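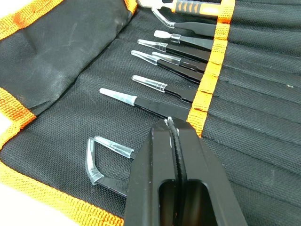
Wrist cam, gripper closed on a slim tweezer in the tool roll.

Budget for second year of the two-arm setup – fingers, cameras, spares?

stamau_bench
Hi all, long post, sorry in advance. I've been handed the equipment budget for our bench at Stamau and I've got until the end of April to put in a list. We've got the two arms already and they're paid for, so it's all the stuff that hangs off them. The job is small hand tools: in and out of a roll, laid out, put back. I've been given $4000 and a quote from Grumham that comes to $2564 before freight, covering a set of narrow fingers, replacement pads and a spare wrist camera. That eats most of it! My boss Pierina Leone wants to know why we can't just run what we've got for another year. What would you lot spend it on?

grumpy_servo
Don't buy the narrow fingers yet. I had a set of the Grumham ones at my last job and we went back to the stock fingers inside a month. They're lovely on tweezers and then you ask them to hold something with a fat grip and they flex. Pads, yes. Buy heaps of pads.

kettle_on
Disagree with grumpy, at least for this job. If everything in that roll is skinny then a narrow finger is the right tool, and the flex thing was mostly the older version I reckon (we've got the newer ones and no complaints). What does the whole bench look like? Hard to say what else you need from one wrist shot.

stamau_bench
Fair enough, one from up top:

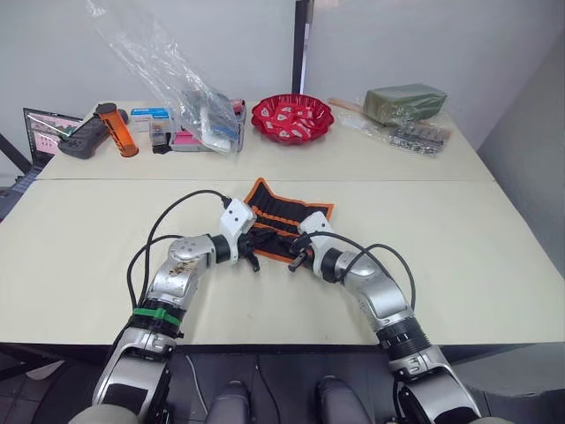
Head view, both grippers at the tool roll. Back table is the usual pile of things.

The back table is where the other objects live – wrapped lollies, a bag of little metal bits, a plastic case and so on. So it isn't all skinny, kettle. The roll is just the bit I have to show progress on this year.

kettle_on
Ah, okay, then I'd soften a bit. Two finger sets and swap between them? Swapping's a pain though, and you'd want to recalibrate each time, so put the hours down somewhere in your plan even if they don't come out of the same bucket.

grumpy_servo
Told you :) Also what's your plan for cable wear? I can see a loop going over the top of one arm and another one running back past the elbow on the other. Those go before anything else does in my experience. We were down for up to 2 weeks waiting on one once, and it was the cheapest part on the whole rig. Put spare cables at the top of the list, above the camera.

morganlakes
Jumping in from the Stakusham side, we do a similar kind of work. Get a second quote before you do anything. Morelli do pads and cables, and their freight was a lot kinder to us than Grumham's. They don't do cameras, so you'd be splitting the order. And hold some back! I'd plan to spend $3000 and keep the rest for whatever breaks in spring.

stamau_bench
Can I hold some back? I thought if I didn't spend it I'd lose it.

morganlakes
Depends on your place. Ours lets you put a line in called consumables and draw it down over the year. Ask Pierina.

kettle_on
Not sold on splitting the order for the sake of a bit of freight, you end up chasing two lots of paperwork and two warranties. But yeah, ask for the quote, it costs nothing. Got a closer one of the pads? I'm curious which style you're on.

stamau_bench
Best I can do, jaws shut with nothing in them:
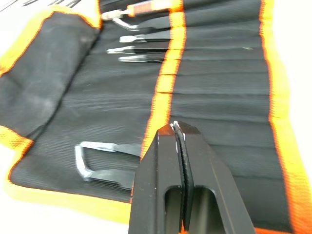
Re: Budget for second year – pads and what goes first

kettle_on
Right, toothed ones, and there's some white wear along the tops. I'd have a few sets of those in the drawer whichever fingers you go with. How's it go with that U-shaped thing beside the gripper? Our arms hate anything like that.

stamau_bench
Haven't got numbers on it yet, it's on the list for next month. Okay, so where I've landed for now: cables first, then pads, Morelli to quote on both. Camera from Grumham. Narrow fingers go in as an optional line and Pierina can cross it out if she likes.

grumpy_servo
She should cross it out.

kettle_on
She should not! Ask Grumham whether they'll lend you a set for a fortnight, they did for us.

stamau_bench
Didn't know that was a thing, I'll email them this arvo. Anyone know if the spare wrist camera comes with its own mount or is that extra again? The quote just says "camera assy".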